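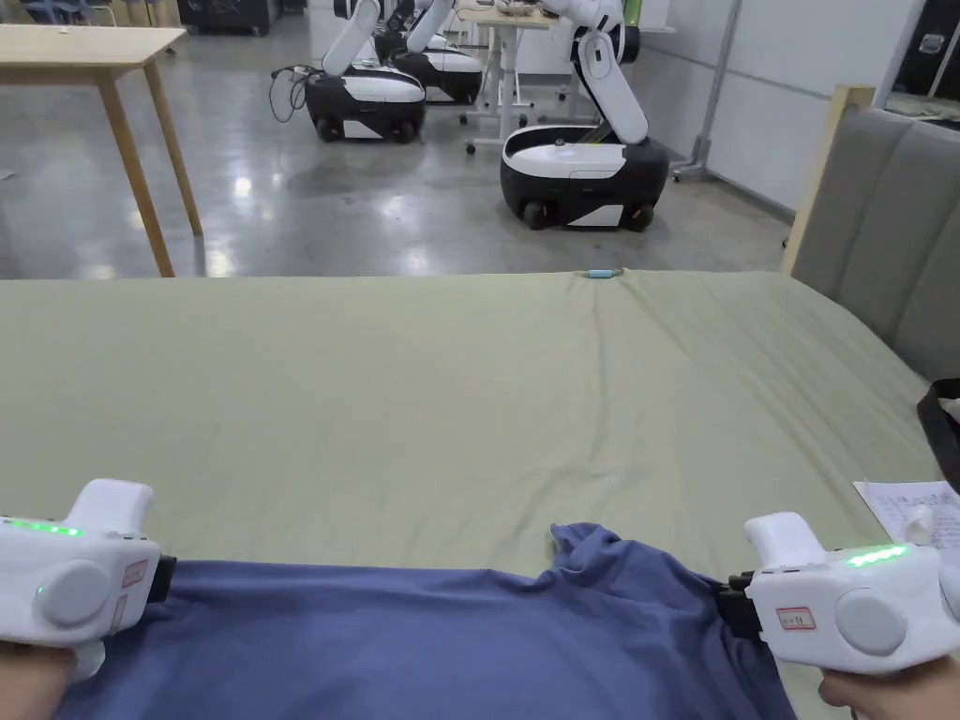

Review: The Wondora Hand-Held Gripper Pair, as Shown at the Alerton Open Day

Prepared for the equipment pages of the El Idrissi Institute for Household Technology
Reviewer: Imelda Samonte
Date of visit: November 19, 2025

The Institute was invited to attend the open day held by Stalotano at its Alerton site, where the firm demonstrated its Wondora hand-held grippers to prospective buyers, teachers and members of the local trades association. This review covers the grippers themselves and the manner in which they were presented. The mobile robots on the same floor are a separate product line and will be reviewed when a unit is made available to us for a longer period.

Wondora grippers are sold in pairs. An operator holds one in each hand and performs an ordinary task, and the recorded movements are later used to train a robot arm to do similar work. The demonstration chosen for the open day was the handling of clothing on a bed, led by Anselmo Prado, who manages training for the firm. Mr. Prado spoke for 70 minutes, including questions, and then allowed visitors to try the equipment for themselves.

Handling and comfort

The grip is the strongest part of the design. The hand closes around it in a natural way, and the jaw answers the fingers without noticeable delay. The body of each gripper is bulky, and a first-time user will tend to hold the two units farther apart than is necessary. After several minutes this reviewer was able to bring the jaws close together without knocking the housings against each other.

Weight becomes a consideration over longer sessions. The bed used for the demonstration obliges an operator of average height to lean forward, and two visitors remarked on strain in the wrists and lower back. Mr. Prado recommended a short rest at the end of every fold sequence. The printed guide does not mention this, and it should.

Performance on fabric

Cloth is a demanding test for any gripper. In the exercise the operator takes hold of the near edge of a garment with both jaws, draws the fabric taut, and lays it down again in a flatter state. The black jaws held a dark blue cloth securely at the edge. They were also able to pick up a gathered fold, a task that often defeats stiffer tools.

Results were less satisfactory with a single thin layer lying flat. The jaw must approach the bed at a low angle, and it sometimes took up a little of the green sheet together with the garment. Experienced operators appeared to avoid the difficulty by first pushing the fabric into a small ridge. Visitors were not told of this method until they asked, and most of the failed attempts during the open session can be traced to its absence from the opening talk.

Release was clean in nearly every trial. On one occasion a seam caught at the tip of the jaw and had to be shaken free.

Lights and markings

A row of green lights runs along the top of each unit. They are bright enough to be noticed while the eyes are on the cloth, and for that they deserve credit. Visitors seated close to the bed found them somewhat tiring. A dimmer setting would be welcome, and Mr. Prado noted the request.

The small labels on the bodies are less successful. They are difficult to read while the grippers are in use, and a buyer with several pairs in service would need a clearer system of identification. Color bands on the handles would serve the purpose at very little cost.

The demonstration

Stalotano is to be commended for showing the grippers in furnished surroundings. The bed, with its gray upholstered headboard, gave visitors a fair sense of the reach and posture that household work requires. The hard, glossy floor was less helpful. Voices carried poorly in so open a room, and those standing toward the back missed portions of the talk.

The organization of the open session was adequate. Each visitor received a turn at the bed, although the line moved slowly and some guests left before their turn was called. A second bed — or a table with a few folded towels — would have relieved the wait. Written materials were clear, with the exception noted earlier, and staff answered technical questions with patience.

Cost and support

The price quoted on the day was $4,000 for a pair, with a reduced rate of $2,000 for schools and public training centers. The quotation includes the recording software and one year of support by telephone. Replacement jaw tips are sold separately at $75 a set. The firm could not state how long a set may be expected to last under daily use with cloth, and purchasers should obtain this information in writing before placing an order.

Assessment

The Institute rates the Wondora pair as suitable for training centers and research groups whose work involves clothing, bedding and similar soft goods. It is not recommended at present for sessions of several hours without a second operator to share the work. The guide requires revision in respect of rest periods and the handling of thin fabric.

Stalotano will hold a further open day in January at the same location. Places may be requested through the Alerton front office.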